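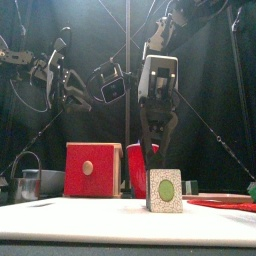
Wamamdale Field Hockey Club, equipment meeting, 9/26/25

I took notes again, so blame me for the spelling! Ville Hirvonen ran things and we got going once the coffee showed up.

Goalie gear first. Rostetti quoted us $2507 for two full sets, and Tuominen came in at $3000 but with helmets.
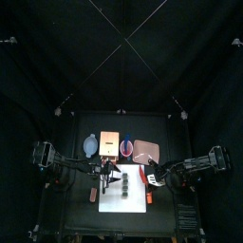 We went back and forth on that one – I liked the helmets, Ville liked the price. Rostetti won, five votes to three.

Practice balls: $700 approved, all orange this time (please!).

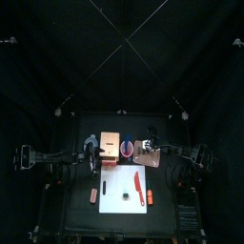
I also asked for new shin guards for the juniors, and that got pushed to November.
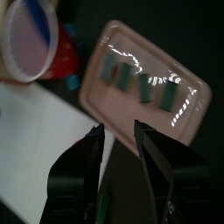
Away trip to Wakton

Bus is $1116, deposit paid. Ville is bringing the spare sticks.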